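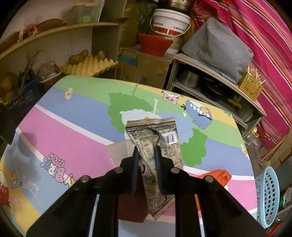 2026-02-25

Pantry day at last, and I loved every minute of it! I've been putting this off ever since we moved to Sulholm, and today I finally spread the kids' bird mat out and started dealing with the bags and bits that had been piling up. It's such a cheerful thing to sort on - stripes, birds, little green trees - and I was humming before I'd even got going.

The potatoes can stay on the egg tray, I've decided. They look right at home there. The red basket is going to be for onions and the blue one stays where it is by the shelf. I want a proper rack from Hoster one day, maybe in May, but the curved shelf does fine for now and I'm very fond of it.

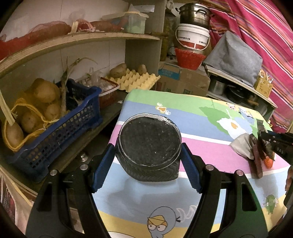

The black tub with the zigzag sides.

I do like that one! Lovely texture on it, and I want it kept out where I can see it. Tomorrow I'll do labels (I have 100 of them, far too many) and wipe down the shelf before anything goes back. Must get more rice at Marar too, and paper bags if they have the big ones.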